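Chapter 4: Glazes and Color on Everyday Tableware

Last updated: 26/07/2022

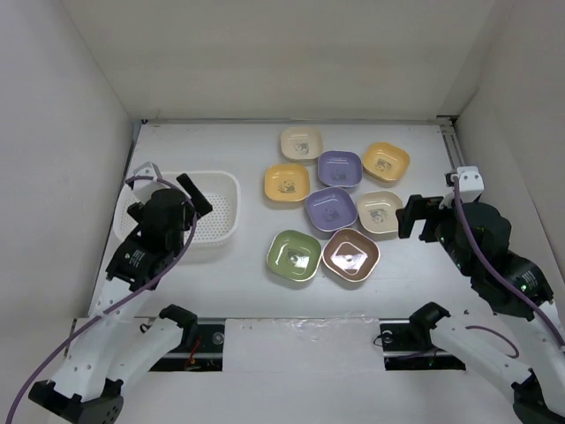

Figure 4.1 Shallow ceramic dishes in several glaze colors, each with a small printed graphic on the base.

Filed under: Materials and Making > Ceramics

Print this chapter | E-mail this chapter

A clay bowl that has been fired once is hard, but in most cases it still soaks up water. If you set a drop on the surface, it spreads and leaves a dark spot. For a flower pot this is acceptable. For a dish that will hold soup or sauce, the maker needs a surface that liquid cannot enter, and that surface is the glaze.

Glaze is a thin layer of glass melted onto the clay. It starts as a powder mixed with water, about as thick as cream. The pot is dipped, poured or sprayed, and the water is drawn into the clay, leaving a dry coat of powder behind. In the kiln the powder melts. When the kiln cools, the melt sets as glass and grips the body underneath.

Three kinds of material go into nearly every glaze. Silica forms the glass. A flux, such as a feldspar or a compound of calcium, lowers the melting point. Alumina, usually added as clay, keeps the melt stiff so that it does not run off the pot. Section 4.2 gives the proportions.

Color comes from small amounts of metal oxides. Iron can give cream, tan, brown or a soft green, depending on how much is used and how much air reaches the kiln. Copper gives green in one firing and red in another. Cobalt is the strongest of the common colorants, and a beginner nearly always adds too much of it. Many factories now buy prepared stains, which hold their color better from batch to batch.

Printed designs are a separate matter. A picture may be placed under the glaze, where it is protected from knives and washing, or on top of it, where it needs another firing at a lower heat. Overglaze prints allow brighter colors - they also wear sooner.

The case study for this chapter is the Magbanua works, a small tableware plant run by Lurdes Garcia. In January the plant changed its flux supplier, and 27 dishes out of a test batch of 600 came out with fine cracks in the glaze. The cause was a poor fit: the glaze shrank more than the clay did on cooling. We return to this batch in Section 4.5, after the discussion of thermal expansion.

Before reading on, review the terms bisque, vitrify and porosity from Chapter 3.

4.1 What Happens in the Kiln

The first part of a firing is slow. Water held between the clay particles must leave as vapor, and if it is heated too quickly the pot can burst.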